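Housekeeping and Linen Attendant (2 positions)
Besstead Guest House and Conference Rooms
Posted 22/06/2020

Besstead is hiring two housekeeping and linen attendants to join the team that looks after our guest rooms, meeting rooms and in-house laundry. Both positions are permanent and part time, with the option of extra hours during the busy season. No experience is needed for one of the positions. For the other, we would like someone who has worked in a hotel, hospital or commercial laundry before.

The house has 13 guest rooms on two floors, plus the Sumari Room and the Pant Room, which are rented out for meetings and small weddings. There is no elevator. Linen is carried up and down the back stairs in bags, and a full bag is heavy.

What the work involves

Mornings are spent on the rooms: stripping and making beds, cleaning bathrooms, vacuuming, dusting, emptying trash and restocking towels, soap and coffee. You will work from a printed room sheet and sign off each room as you finish it. Lost property goes to the front desk the same day with the room number on a tag.

Afternoons are mostly laundry. We wash all of our own sheets, towels, table linen and cleaning cloths on site. You will sort, load, dry, fold and put away, and set aside anything that is stained or torn. Small repairs such as loose hems are done in house, and we will teach you how if you have not used a sewing machine. Blue cloths are for glass and mirrors only and are washed apart from the rest. 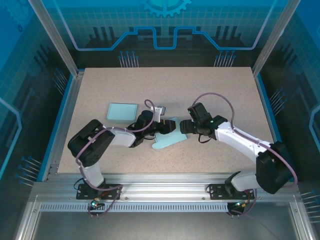 A light blue cloth on a speckled beige tabletop.

When a meeting or wedding is booked, the attendants also dress the tables and clear them afterward. Event days can run late — the last guests are asked to leave by 10 p.m. and the room has to be ready for the next morning.

Hours and pay

Shifts start at 8:30 a.m. and end at 2:30 p.m., four days a week, including every other weekend. The schedule is posted two weeks ahead. Pay is hourly and depends on experience; the rate will be given to you in writing before the interview. Staff get a meal on each shift, paid sick time and two sets of work clothes. Shoes are not provided. Please bring your own closed, non-slip pair.

We are fullest in October. Time off in that month has to be agreed on before the schedule goes up, and we can usually let only one attendant be away at a time.

What we are looking for

You should be able to stand and walk for most of a shift, lift a full linen bag and climb stairs many times a day. You need to read the room sheets and the labels on cleaning products. We also ask that you be on time, since the first check-ins often come early.

Masks are worn in all shared areas, and rooms are aired out before cleaning. These rules may change and you will be told when they do.

Getting here

The Plillo bus stops at the end of our driveway. The first bus of the day arrives in time for the morning shift, but the last one leaves before most events are over, so you will need your own way home on event nights. Staff parking is behind the laundry and is free.

How to apply

Send a short letter and a list of your past jobs to Besstead Housekeeping, P.O. Box 956, or leave them in an envelope at the front desk. Tell us which position you want and which days you cannot work. Please give the name and phone number of one person we can call for a reference. A former employer is best, but a teacher is fine if this would be your first job.

Interviews take place at the house and last half an hour, followed by a short walk through the rooms and the laundry. Applications stay open until both positions are filled.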